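Search this book Enter keywords Go

Chapter 11
Choosing a Demonstration Kit

Before a robot can be taught a household task, a person must usually perform that task many times while equipment records the movement. The quality of the recordings depends heavily on the equipment chosen. This chapter considers one commercial product, the Fastberg paired hand-held gripper kit, and uses it to show how a buyer should read a supplier's offer, test it against the work planned and decide whether to purchase, lease or decline.

The chapter assumes that the reader has completed the material on joint limits and grip force. It does not assume any experience with purchasing.

11.1 What is being offered

The Fastberg kit is sold by Jernesitz in two forms. The basic package contains two grippers, their cables and a licence for the recording software. The extended package adds a calibration service, carried out at the customer's site each September, and a year of telephone support. Replacement finger pads are sold separately under both packages, and the cost of these should be included in any budget.

Buyers often compare kits by price alone. A better measure is the cost of each usable recording. In the trial discussed in this chapter, Desmond Kasprzak and Chalerm Thepsuriya of the Wannasri teaching laboratory collected 322 recordings of small household objects being picked up, moved and hung. They rejected about 11 of them during review, mostly for poor timing between the left and right hands. A similar trial with the competing Culex kit is described in Section 11.4.

11.2 The work area

A kit cannot be judged apart from the table at which it is used. The operator should be able to reach every part of the work surface from a seated position without straining the cables. A marked grid allows objects to be returned to known starting places between recordings, and it should be redrawn or replaced when the lines are no longer easy to read. Tall objects, such as stands and racks, call for particular attention to the height at which the gripper must open. 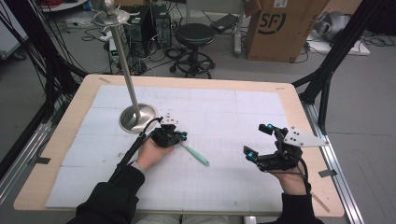 Figure 11.1 Paired hand-held grippers in use over a grid sheet. The left gripper holds a mint-green brush handle; a metal stand with a hooked top is at left.

Handles are a demanding test of any gripper. A long, narrow handle may turn between the fingers when it is held far from its balance point, and the operator may correct for this without noticing. Such corrections become part of the recording. Students evaluating a kit should therefore include at least one handled object in every trial and should note where along its length it was gripped.

Section 11.3 sets out the trial procedure in full, beginning with the checks to be made when the kit is unpacked.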